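Wernska, November: Gadora has completed the refit of its cold store at Prekitz, adding 520 pallet places and replacing the original ammonia plant. The work took nine months.

The site now holds 3,000 pallets in four chambers, each with its own temperature control and door alarm. Insulation panels were supplied by Sasaki. Floor heating has been fitted under the lowest-temperature chamber to prevent frost heave. 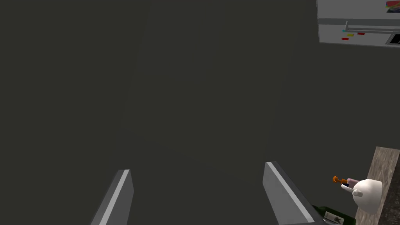
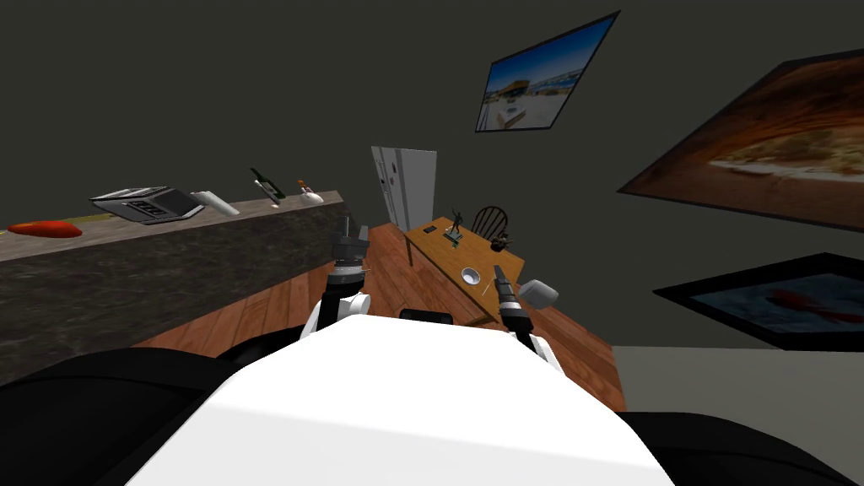

Hannelore Mühlbauer, operations manager at Gadora, said: "The old plant was at the end of its service life. Growers can now book space by the chamber or by the pallet."

Bookings for the winter season are open. Existing contracts carry over at current rates.

Press contact: Gadora, Wernska office.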